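Visit report: Kendby open day, 3/31/26

Four of us from the Nikia laundry group went to the Kendby open day to look at two-arm folding stations. The purpose was to decide whether a station belongs in next year's equipment budget, and if so under which line. We were there from the first demo slot until they closed the doors to visitors.

The folding table was the first stop and we spent most of the morning at it, on gray garments. 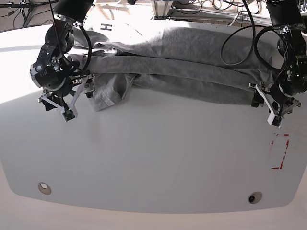
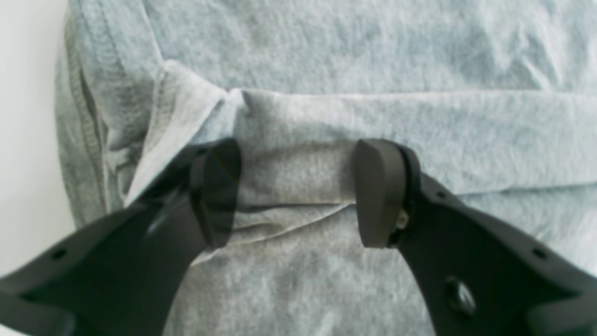

Teresa Hennessy's view was that we should budget for the table and the fingers before we budget for the arms. Arms can be leased, she said, and a lease can be ended. A work table has to suit our floor, and finger pads are something we would be buying every year the thing runs. She asked for a pad price in writing before anybody talked about a purchase order, and we got one at the end of the day.

Pads. The supplier for Kendby's stations is Trikham. They sell pads in packs of 10 and recommend changing them on a schedule. Their schedule is based on light knits. Most of what we fold in the sports contract is heavier than that, so I would plan on changing them more often until we have our own numbers. At our volume this is a small cost, but it has to sit in consumables and not in the capital request, or finance will send the form back again.

Floor space. A station takes more room than the brochure drawing suggests. The drawing shows the table and the arms. It leaves out the controller, the operator's stool and the space you need to get a cart in and turn it. Gráinne Cronin paced out a layout and thinks we could fit one station where the old press stands at the Moriarty site, provided the press goes first. Removal of the press is not in anyone's budget at the moment.

Power and air. Standard outlets, no compressed air. This was good news. The quote we had last July from another vendor included an air line and that alone pushed the project over the limit for site approval.

Speed. Kendby gave a figure of 468 garments a shift for plain items. They were clear that it comes from their own floor, with one trained person feeding and clearing. Mixed loads are slower and they would not put a number on them. I suggest we do not use 468 in the payback sheet. If we need a placeholder, use our own hand-folding rate and treat anything better as extra.

Staffing. One person still has to be at the station. Eoin Carroll asked if one person could look after two stations side by side, and the answer was "with practice." That is not enough to plan on. Training is two days on site and is included with a purchase but charged separately on a lease.

Lead time. 13 weeks from deposit, then a week for setup. Spare parts ship from the same warehouse as the stations. Ask for the spares list early – the standard kit has one set of fingers, and I would want two for a site that runs Saturdays.

Lease or buy. The lease runs three years with a break at the end of the first. Buying is cheaper if we keep the station past the third year. We have no basis yet for saying we would. My recommendation is one leased station at Moriarty, with the table bought outright, and a decision on a second after the first break date.

Still open:
– cost and date for removing the old press
– whether our insurer wants a guard rail around the station
– lease training charge (Kendby to confirm by email)
– a trial with our own garments, which they offered to run if we ship them a cart load

Roxana Tudose has the quotes and the pad price sheet. The trial load needs to be picked before the budget forms are due, so please tell her this week which items you want in it.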